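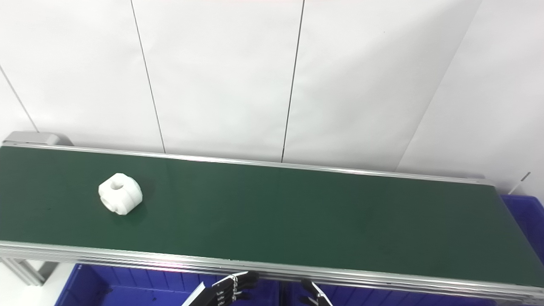 Slide 1. One white fitting on the belt, hands waiting at the front rail.

Hi everybody, and thanks for coming. I look after the Drokell sorting cell at Fusetti, and today I'm going to talk about the stop that didn't stop. (Pause. Let the latecomers sit down.)

Quick background. The job is dull on purpose – a white plastic part rides along the green belt, the robot picks it up and puts it in a blue bin. We'd done more than 2000 picks before the fault and I was feeling pretty smug about it!

Then on Apr 5, 2025 I hit the pause button on the operator screen so I could clear a jam. The arms froze, just like they should. The belt kept rolling for 8 seconds. I had my fingers near the end roller (I know, I know) and I pulled them out fast. No injury, but I did have to go sit down for a bit.

Say this part slowly: pause and emergency stop were two different signals. Pause went to the arms only. The belt drive, a Trornov unit, was waiting for a message that got stuck in a queue behind the camera data.

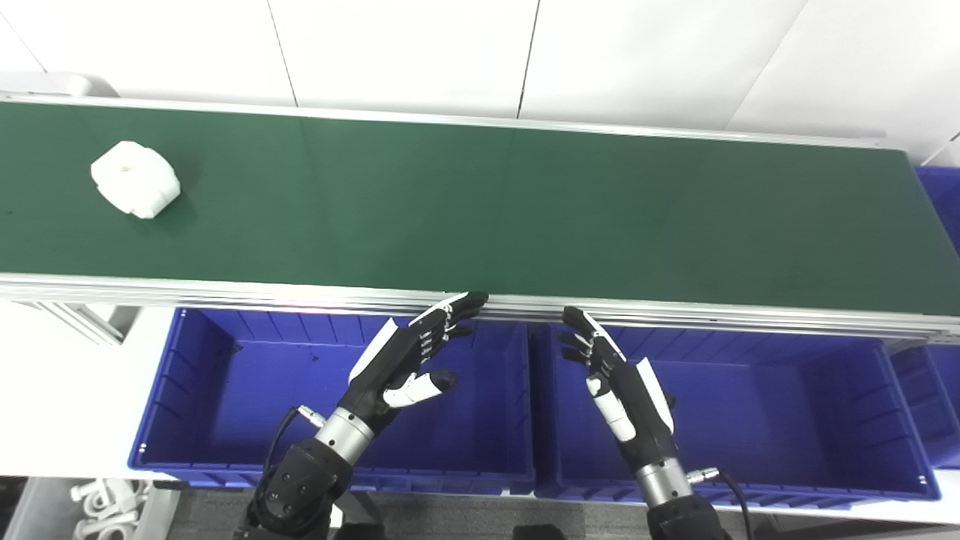 Slide 2. What we changed

Belt stop is hardwired now, so it doesn't care what the network is doing. Pause drops the belt first, then the arms. And we test it at the start of every shift, 3 times, with a part on the belt.

Mention that the Buthelezi line had the same wiring and got the same fix in July. Ask who in the room has tested their own pause button lately, then take questions.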